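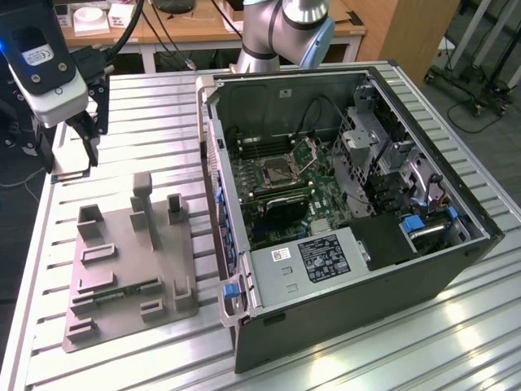

Olga Valdebenito
How do I put the processor back in my old desktop without bending anything? I took it out in May when I was cleaning years of dust off everything (the cat sleeps next to it, so you can imagine!) and now I'm nervous about getting it in again. It's a Stefanou tower, the kind with the lever next to the socket.

Iason Sotiropoulos
Lay the case on its side first, so the board is flat and you're looking straight down at it. Unplug it at the wall and touch bare metal on the case before you pick up the chip. Lift the lever all the way, open the frame, and find the little gold triangle on one corner of the processor. It goes with the triangle or notched corner at the socket. Hold the chip by its edges, lower it straight down and let it settle by itself, no pushing. Then close the frame and bring the lever down. On mine the lever felt alarmingly stiff and I stopped halfway to go make coffee, but a firm press is normal as long as the chip is sitting level. After that, wipe off the old paste, put on a fresh dab the size of a pea, and refit the cooler. I've done this on 2 machines at home and both are still running, one of them in my daughter's room in Brurkside with 31 browser tabs open at all times.

brurkside_bill
just buy a new one, mine was 300 at Sendholm

Cosetti40
What Iason said, and plug the cooler fan back in before you turn it on! I forgot mine once and the computer shut itself off while I was still looking for the screws.

Related
Memory stick won't click into slot
How much thermal paste is too much?
Side panel won't slide back on
Fan is loud after cleaning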